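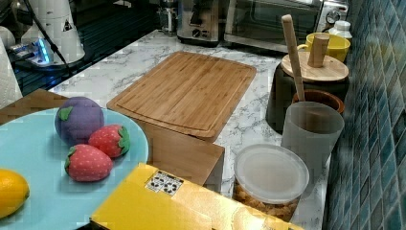 Skiko Open Day: Questions We Keep Getting

Is the kitchen demo live?
Yes, at Wokico's word. Ask for a second run - we would.

Why toy food?
Plush strawberries forgive a bad grip. Real ones don't, so don't assume the arm can cook.

Does it work every time?
The flyer says 100 percent. Our own tally last September was 81 tries, 7 of them failed.

Can I pick the task?
Only from the Wokico list. Ask anyway.

How many visitors per session?
39. Booking closes February 19, 2018.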